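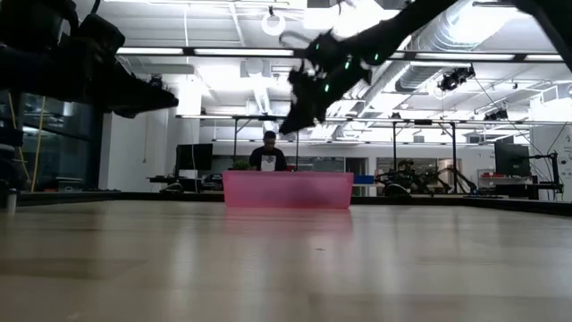 Petro Hrynyshyn wrote on the project's mailing list that the last batch of boards is spoken for and that a second run of the Akex split keyboard kit goes to the factory in May. The first run was 387 kits. It sold out before the build guide was finished.

The Akex is a low-profile board with a thumb cluster of three keys on each side. Two things change in the new run. The controller moves to a socket, so a dead one can be swapped without desoldering, and the jack between the halves is replaced with a USB-C port. The old jack could short if it was pulled out with the power on, and over 20 builders reported a damaged controller.
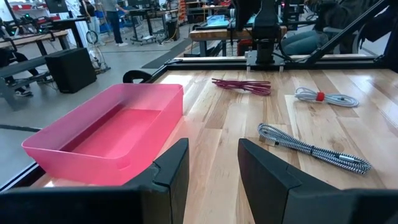 According to Hanna Moroz, the socket matters more than the port, as most of the repairs she handled came down to a bad solder joint on the controller pins. She has asked for the reset button to move to the top side as well. That request did not make it into this run.

Firmware from the first run will work on the second with one changed line in the config file. The files for both versions are in the same repository, under the same open license as before. Vergara is making the circuit boards again, and the cases are being cut by Somex in 2 thicknesses.
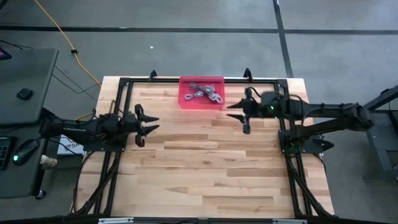
Issue 8

Switches and keycaps are not part of the kit. Demyd Dmytriv has posted a list of low-profile switches tested on the board, with notes on which ones sit too loose in the plate. Mostafa Ramadan is rewriting the build guide and wants corrections from anyone who got stuck on the diode step. 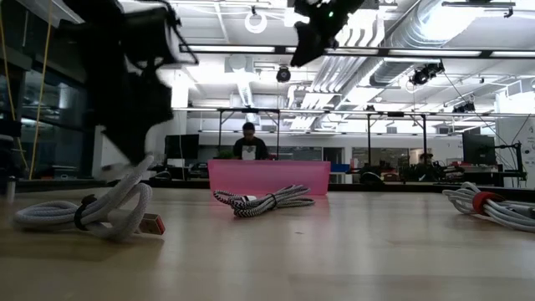
Can a half from the first run be paired with a half from the second?
The connectors are different and the pins are wired in another order, so both halves need to come from the same run.

Orders open at noon on the project page.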